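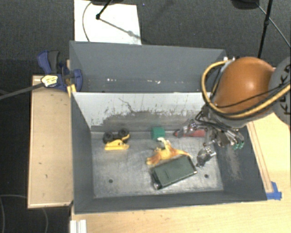
fernhopper
Right, worm farms! I've finally started one and I'm completely hooked, so I want to talk about bins before I do anything daft. We moved to Wogan in February and the new garden is heavy clay, the sort you could throw pots with, and a neighbour swears by worm casts. I want something open at the top that I can get both hands into, grey and rectangular like the one on the table, with a couple of small round holes in the floor. Is that enough for drainage, or should I be going at it with a drill? I've got 400 worms coming from Plurnov and I'd like them to have somewhere decent to live!

mulchmonday
Welcome aboard! Two small holes is mean for a worm bin. Mine has 24 and I still get a puddle in a wet spell. Drill more, put a bit of old net curtain over them so nobody escapes, and stand the whole lot on bricks over a tray. The liquid that collects is great on tomatoes if you water it right down.

old_spade
Disagree about the tomatoes. That liquid is whatever has leaked out of half-rotted food and I wouldn't put it on anything I meant to eat. Tip it on the compost heap. The casts are the good stuff.

mulchmonday
I've done it for years and never had a sick plant.

old_spade
Nor have I, and I've never used it.

pebbledash
Ha. Can I put in a word for plastic over metal? I tried an old metal trough from the Storko clearance shop and the worms hated it. It cooked in summer and froze in winter, and they all went up to the rim and sulked. Moved them into a plastic crate with a lid and they settled within days. Whatever you use, it does need a lid or a thick layer of wet cardboard, fernhopper. They like the dark.

fernhopper
Good to know! I was going to cut up an old doormat for the top, would that do? It's coir, no rubber on it. Also I've read that you can't give them onions, and we eat a LOT of onions.

tansy_and_rue
Coir is lovely, they'll live in it. Onions are fine in small amounts once there's a proper population going. Mine won't touch citrus but they'll strip a melon skin overnight, it's a marvel. Go easy for the first month, 200 grams of peelings every few days is plenty for the number you're getting. Most people overfeed and then wonder about the smell.

old_spade
Agree with all of that except the onions.

pebbledash
Of course you do.

tansy_and_rue
There's a worm morning at the Stomham allotments, by the way, starts at ten and people bring spare bedding. I came home with a bucket of somebody's finished casts last time and my leeks went berserk.

fernhopper
Oh that's only a short bus ride from us, the 554 stops right outside! I'll bring cake. Drill is charging as I type, will report back when the worms land.

mulchmonday
Drill from the inside out, it leaves the rough edges underneath. And save some of that cake for those of us coming from the far side of town!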